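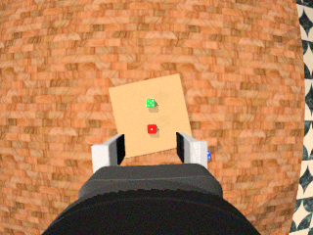 Stacking Moon Shots – Quick Version

Wrote this up for the Carkdale club list, a few people asked after Thursday's meeting. Assumes you have a scope, a tracking mount and a planetary camera. Free software is fine.

Before you start
Let the scope cool. An hour at least, more in winter. Check collimation on a bright star. Skip this and nothing below will help.

Shooting
Aim at the terminator, that's where the crater shadows are. Focus on a small crater with a hard edge, not the limb. Go past focus, come back, do it again. Histogram peak well under the right side – blown highlights don't come back in processing.

Record 500 frames per panel. Raw, mono if your camera does it. Keep the gain low enough that the preview isn't all fuzz. Shoot 5 panels if you want the whole disk at my focal length, with plenty of overlap. I lost one in June becuase I left a gap right over Tycho.

Stacking
Open the video, set it to surface mode, drop the anchor on something with contrast. Run the quality analysis. Look at the graph. Steep drop = bad seeing, keep fewer frames. Flat-ish = keep more.

Put alignment points down automatically, then delete any sitting in black sky. Stack. Save as 16 bit TIFF, not JPEG.

Sharpening
Wavelets, first 3 layers only. Small moves. If you see a bright line along the limb you went to far, back it off. Consuelo Cáceres does a light denoise on layer one before anything else and her results are cleaner than mine, so try that.

Mosaic
Same sharpening settings on every panel or the seams will show. Stitch, crop, final curves. Done.

Vilmos Orbán has the flats guide if you get dust donuts. Mine doesn't cover flats yet.

Last updated November 27, 2025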